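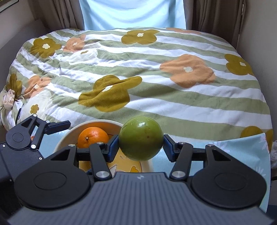
Home Search this site Go
Clubs | Robotics | Checklists | Contact

Gripper pre-session check, Sukilero robotics club
Filled in by: Madhu Semwal
3 Mar 2022
Task: fruit sort, fruit to bowl, grippers Tô and Nudon

Battery packs, no swelling: OK
Chargers off at the wall before start: OK
Finger pads, both sides, no splits: OK. Wipe down after citrus please, juice gets in the edges
Pivot bolts tight: Nudon fine. Tô needed a quarter turn on the left one, checked agian after ten minutes, holding
Screws on top housing: all there
Linkage moves freely, no grinding: OK, bit stiff on Tô when cold
Pinch points, fingers clear before closing: told everyone. Told them twice
Long hair and sleeves: OK
Squeeze limit: set to 26 on both. Do not change mid-run, write it in the log if you do

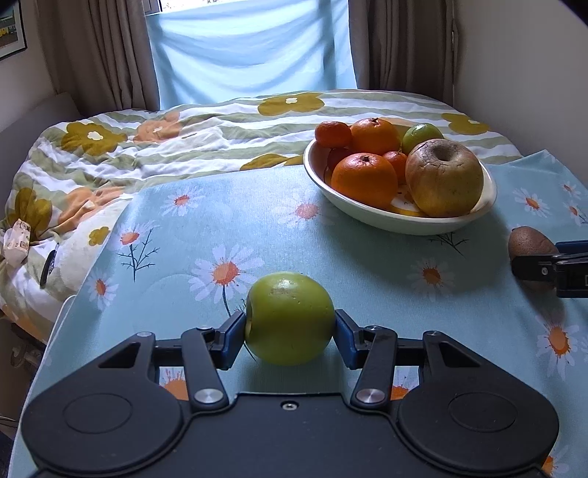 COMMENTS: TABLE AND FRUIT

Cloth to be pulled flat before each run. Still a fold at one end, watch it, fruit rolls.
Apples easier than citrus. Pick up from the sides, not over the stem.
Bowl stays where it is once the run starts.
Two people working = say out loud which fruit you're going for. Near miss last time, knuckles not hardware.
Bruised fruit out, dont eat anything that's been gripped.
Cables: keep off the walkway. Partly done, tape ordered from Lelletent.
Run log at 242 picks, target is 287 before July.

Result: pass, with 2 actions (cable tape, Tô left pivot). Recheck pivot before next session, initials on the sheet.

Our site uses cookies to remember your settings. Accept | Manage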